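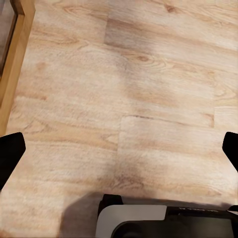
# Flustwood

Flustwood is a table of flooring product listings, cleaned up so that they can be compared with each other. It covers laminate, vinyl plank, engineered wood and solid wood. Each row is one product as listed by one seller.

Current release: Jun 1, 2025. It replaces the February release, which had a unit error in the `pack_area` column (see Changes).

## Contents

| File | What it holds |
|---|---|
| `listings.csv` | 681 rows, one per product |
| `sellers.csv` | 15 rows, one per seller |
| `terms.csv` | color and finish words, with the word we mapped each one to |
| `checks/` | scripts that run on every change |

All files are UTF-8, comma separated, with a header row. Empty cells mean the seller gave no value. We don't use `NA`, `0` or `-` for missing values.

## Columns in `listings.csv`

- `id`: text, stable between releases. An id is never reused after a row is removed.
- `seller_id`: matches `sellers.csv`.
- `material`: one of `laminate`, `vinyl`, `engineered`, `solid`.
- `length_mm`, `width_mm`, `thickness_mm`: size of a single board. Where a pack has mixed lengths, `length_mm` is the longest and `mixed_length` is `yes`.
- `pack_area`: square meters covered by one pack.
- `color_raw`: the seller's wording, untouched.
- `color`: our mapped value from `terms.csv`.
- `edge`: `square`, `beveled` or empty.
- `joint`: `click`, `glue`, `tongue` or empty.
- `wear_class`: as printed by the seller. We did not check it against any test report.

Prices are left out on purpose. They changed too often between the first and second collection to be of any use.

## How the rows were made

Listings were copied by hand from printed catalogs and seller pages, then entered twice by different people. Where the two entries differed, the page was read again. Sizes given in inches were converted to millimeters and rounded to the nearest whole number, except thickness, which keeps one decimal.

A further 100 rows were drawn at random after entry and compared with the source. Errors found this way were fixed, and the same column was then checked for every row from that seller.

The Garthorpe and Allik catalogs list the same board under more than one name. These are kept as separate rows and share a value in `same_as`. If you want one row per physical product, keep the first row in each `same_as` group.

## Color words

Sellers do not agree on color names. "Natural oak" can mean anything from nearly white to mid brown. The `color` column has only 40 values and should be read as a rough grouping. Don't use it to match boards for a repair. Order a sample.

Gray and beige were the hardest to separate. If a seller used both words for one product, we took the first.

## Known problems

- Yurchenko listings give pack weight but often no pack area. Those cells are empty. Please don't fill them in by working back from the weight.
- `wear_class` is blank for nearly all solid wood, where the scale does not apply.
- Herringbone blocks are entered as ordinary boards. There is no column for laying pattern yet.
- Underlay, trim and stair parts are not covered.

## Changes

**Current release**

- `pack_area` is now in square meters throughout. Some rows in the February release were in square feet.
- Added `same_as`.
- Removed rows for carpet tile that had been entered by mistake.

**February release**

- First public version.

## Running the checks

```
cd checks
python run_all.py ../listings.csv
```

The script prints nothing if all is well. It stops at the first bad row and gives the id. Python 3 is enough, with no extra packages.

## License

The tables are CC BY 4.0 and the scripts are MIT. Product names belong to their sellers. Corrections are welcome as pull requests, with the catalog page or listing quoted in the message.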